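Shakya Folded Garments
Data card, version 4

Summary
Shakya is a set of records on folding everyday clothing on a flat surface. This release covers trousers only: denim, cotton twill and fleece, in adult and children's sizes. There are 200 records, 50 of them denim. Shirts are kept separately in Clorketti.

Surface and fold
All garments are folded on a plain white tabletop. Fold classes are half, third, roll and irregular. Irregular covers any bundle whose outline is not close to a rectangle. 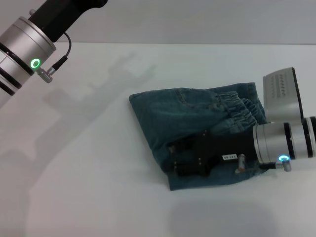

Fig. 1. Denim jeans with elastic waistband, folded, class: irregular.

Fields
garment_id: integer
fabric: denim, twill, fleece
colour: free text, Canadian spelling
waistband: elastic, button, drawstring
fold_class: see Surface and fold

Known issues
Elastic waistbands gather when folded and can be mistaken for creases in the leg. 39 records were relabelled for this in March. Colour names were entered by hand, so teal and blue overlap.

Maintenance
Contact Ramesh Solanki at Prornero. Send label corrections with the garment_id and the field to be changed.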